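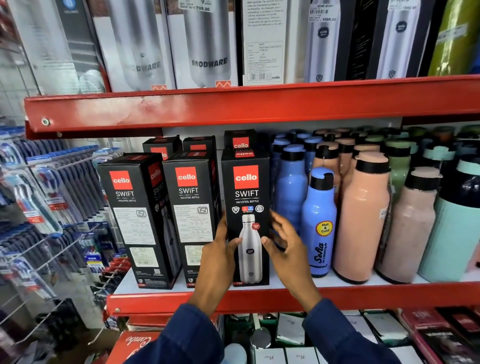 The Brasside Shelf Handling Guidelines are a set of voluntary rules for robots that stock, straighten or pick goods in stores open to the public. They cover how a machine should grip a package, how it should put the package back, and how examples of human handling should be recorded for training. The guidelines take their name from Brasside, where the first draft was written. The current text is dated 4/3/23.

Scope

The rules apply to packaged goods on open shelving, including boxed drinkware, plastic bottles and items hung on wire racks. Glass, fresh food and anything behind a counter are left out. Critics have pointed out that these are the goods most likely to cause trouble if dropped.

Main provisions

A tall, narrow box is to be held by its sides, low down, with two points of contact. Gripping by the top flap is not allowed. The box should be returned upright, with its printed front facing the aisle. Certification marks and information labels may not be covered by tape or tracking stickers. Where bottles stand packed together, the machine must stop if a neighboring item moves, and a person must clear the stop.

Recorded examples must be made on shelves stocked as the store normally stocks them. Staged shelves with wide gaps are allowed only for early testing and must be marked as such in the records.

Evidence

The guidelines claim support from 2,779 recorded handling examples, of which 621 involved boxed bottles. The supporting report does not say how many of those were failed grips, and it gives no drop rate for any type of package. A trial in Trakutholm used 200 products, a small share of what a general store carries. Ultia, which makes store robots, supplied the software used to score the results – a fact given only in an appendix.

Adoption and criticism

Ultia and Thorlacius both state that their machines follow the guidelines. Neither has published an outside audit, and the text does not require one. A store can declare that it complies by filling in a form.

The stop rule has drawn the most complaints. Thorlacius argued that crowded shelves would cause constant halts and asked for a movement allowance. One was added in June, with no figure attached, so each maker sets its own. Whether the rule still limits anything is open to doubt.

See also

Retail automation
Robot grippers
Voluntary standards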